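Week 6: Who Gets Quoted? Sourcing in Local Election Coverage

Welcome back! This week we move from the pictures and headlines of a campaign to the voices inside the story, and I think it's the most fun unit of the term. You'll be counting quotes, which sounds dull until you see what comes out.

Readings: Gravitz on sourcing routines (chapter 2 only), and the short Niazi piece on county races. Skip the appendix unless you love tables.

Key terms

Source: any person or document a reporter credits for information.
Official source: someone speaking for a government, party or campaign.
Street source: a voter, shop owner or neighbor quoted for reaction.
Quote order: who speaks first, second, last. First place matters a lot - it often sets the question everyone else has to answer.

The Vurkitz sample

Our class set comes from the Vurkitz Courier, which ran 716 stories on its May primary. Across those stories the coders logged 1516 direct quotes. Do the division yourselves and you get a little over two per story, so a single extra phone call by a reporter can really change the mix!

Watch out for wire copy. The Courier trims it, and the first quote left standing may be one the original writer had placed fourth or fifth.

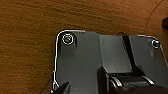

How to code a story

1. Read the whole thing once without marking anything.
2. Mark every direct quote and name its source type.
3. Note the quote order in the Proser sheet (column C, please, and leave column D blank for your partner).
4. Paraphrases go in the notes box. They don't count as quotes, even juicy ones.

For next time

Code 24 stories from your folder, then swap with your partner and compare. Plan on 30 minutes for the comparison. Disagreements are great - bring your best one to class and we'll argue it out. Sheets are due December 6, 2025.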